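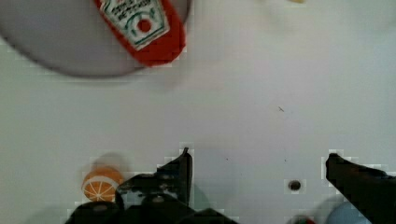
Filed under: Workshop Log / Strings & Amps

September - posted by the bench, Vekeck Guitar Repair

Started on the Ong lap steel this morning. It came in with the Joltville band's gear, along with two amps and the acoustic with the lifting bridge. They have the barn dance coming up and want everything back before they leave for the Kondis dates, so the steel goes first and the acoustic last.

Complaint on the ticket was "buzzes on the low strings, cuts out when the volume is under half." Those are separate problems.

Cutting out: the volume pot is worn. Cleaned it twice and it still drops out in the same spot on the sweep. Measured it off the board and the reading jumps around at the low end. Replaced it with a 500k audio taper from the drawer. The shaft was 2 mm too long for the old knob to sit down properly, so I cut it and dressed the end with a file. Knob now clears the plate.

Buzz: took longer. I went after the nut first and that was wasted effort, the slots are fine. The bridge cover has a loose screw at the bass end and the cover rattles against the plate when the sixth string is played hard. Put a thin strip of felt under it and tightened the screw. Rattle gone with the amp off. With the amp on there is still some hum, but that goes away when I touch the strings, so next is the ground wire under the bridge. Have not pulled it yet.

Strings: they asked for C6. The set that was on it had a 70 on the bottom, which is far too heavy for that tuning and probably didn't help with the rattle. Put on our regular set with a 14 on top. Tuned up, left it for an hour, tuned again. The third string tuner slips a little. Tightened the button screw, will check it tomorrow before I decide if it needs replacing.

Small combo amp: swapped the rectifier tube, which was dead. Ran it for 70 minutes at moderate volume with no trouble. The pilot light is still out - need to order the bayonet type, we have 5 of the screw-in ones and none of the other.

Big amp not opened yet. The ticket says the tremolo is slow to start. If whoever is in tomorrow gets to it before I do, please write down the voltages before changing any caps. Last time we had no starting numbers to compare against.

Still to do on the steel:
- ground wire
- third string tuner
- check the new pot again once the cover is back on

Acoustic is in the humidity cabinet. Leave it there.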